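Fifty Miles

posted 2022-10-23

Maite set the distance to 50 miles because at ten there were the same women as last year, and two of them worked with her sister.

Fifty got her out past Eltska, past the reservoir, all the way to Grallow. New faces. A woman with a horse. A woman with somebody else's baby, it said so in the caption, NOT MINE. A woman who wrote "no drama" and nothing else at all.

Rorkisel gave you 400 characters to say who you were. Maite had used 31. "Ask me about the bus. I drive it." She thought it was funny in June and now she was stuck with it, everyone asked about the bus.

Vega Cuesta, Grallow, did not ask about the bus.

"Your second picture," she wrote. "Is that the Palomino?"

It was. The Palomino, the booth by the kitchen, the bad lamp. Maite's cousin had taken it. You could only see a corner of the sign, and backward, in the mirror.

"How do you know that."

"I got dumped in that booth."

So that was how it started. Quarter to midnight, shoes still on.

They wrote on breaks. Maite had eleven minutes at the end of the line, engine off, and she spent nine of them with her thumbs going. Vega did payroll for a tile company and wrote in long bursts and then not a word for three hours. Maite learned not to mind the three hours. Then she minded it. Then she learned again.

What did they talk about. Teeth. Mothers. Whether you could love a person who clapped when the plane landed. Vega's ex, who'd kept the dog. Maite's ex, who hadn't kept anything, had left a whole closet of stuff behind so Maite had to be the one to carry it down to the curb.

"What are you looking for on here," Vega wrote once, late.

Maite typed somebody nice. Deleted it. Typed somebody who stays up. Deleted that too. The little dots must of been going on Vega's end for ten minutes.

"A parking spot," she sent.

"lol. coward"

"Yes."

No calls. That was a thing, neither of them said it was a thing but it was. Once Vega sent a voice note, four seconds, and it was only her coughing and saying wait, sorry. Maite played it in the bathroom at work. Played it on the stairs. Her voice was lower than her pictures.

In the fall the app put out a new feature. You got a little banner with the number of messages, like a prize. Theirs came up on a wet morning with confetti falling over it. 2,433! Time to meet?

Maite put the phone face down on the dash and drove the whole route without looking at it. Missed a stop. An old man with a cane banged on the door at the light and she let him on and didn't charge him.

When she picked it up again there was one new one.

"did you get the confetti"

"I got the confetti."

"kind of rude"

"Very rude."

Dots. No dots. Dots.

"I could come Sunday week," Vega wrote. "or you could come here. or we could both die alone thats fine too"

Maite said come here. Said it fast, before the light changed. She would cook. She didn't cook. She would do a salad then, a person could not ruin a salad, and bread, and the good cheese from Eltska if the good cheese place was still open. Was it? It was. New owner, same cheese.

She cleaned behind the stove. Why. She bought a second chair. She went to the store with a list and came out with things that weren't on it.

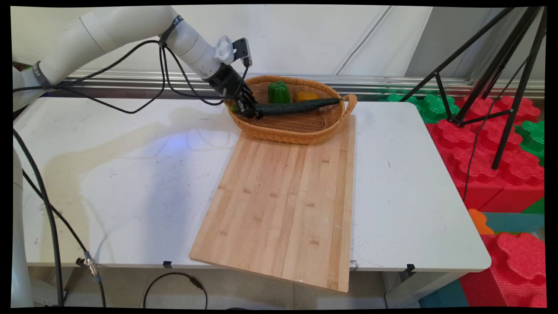 Cucumber and peppers in the basket.

Vega was supposed to come at 6. At five Maite had the cucumber sliced already, too early, it was sweating on the plate. At half past she changed her shirt. At twenty to she changed it back.

At 6 nothing.

She stood at the window the way she'd told herself she wouldn't. A van. A kid on a scooter going up and down, up and down. She knew how this went. She'd been on Rorkisel two years and she'd had the ones who got sick, the ones whose car wouldn't start, the one who sat in her car across the street, looked at Maite through the glass of the coffee shop, and drove away. That one had waved. Small wave. Maite still thought about that wave when she was brushing her teeth.

Ten past. She wrote "no rush" and hated it.

Quarter past. She opened the profile to see if it was still there. Sometimes they took it down and that was your answer, a gray circle where the face used to be. Vega's face was there. Squinting, wind in her hair, a piece of somebody's arm around her neck that she'd tried to crop out.

Then the phone rang. Rang, out loud, like a phone. Maite nearly dropped it in the sink.

"Which building," said the low voice. "There's like nine of them. They're all the same building."

"The one with the blue door."

"They all have a blue door, Maite."

First time she'd heard it said. Vega put the weight in the wrong place, on the front, MY-tay, and Maite didn't fix it.

"I'm coming down," she said. "Don't move. What are you next to?"

"A kid on a scooter. He says you're the bus lady."

She took the stairs. No coat, one shoe not really on. On the second landing she stopped, hand on the rail, because what if. All those messages and what if they got down there and it was just two women on a sidewalk. What if Vega was short. What if Maite was. What if it had all been the dots, waiting for the dots, and there wasn't anything to put in there place.

The phone was still on. She could hear the scooter in it, and hear it outside too, a half second apart.

"You stopped," said Vega.

"How do you know?"

"I could hear your feet and now I can't."

Maite didn't say anything.

"I've been here since five," Vega said. "So you know. I drove around. I went and got gas and I didn't need gas. I almost went home, I got as far as the reservoir."

"The reservoir!"

"I turned around in the boat ramp."

Somebody on three was frying onions. Maite sat down on the step, pulled the heel of her shoe up over her foot, and stood again.

"There's a salad," she said. "It's not good."

"Okay."

"I bought a chair."

"Okay," said Vega. "Keep walking, I'm listening."

She went down.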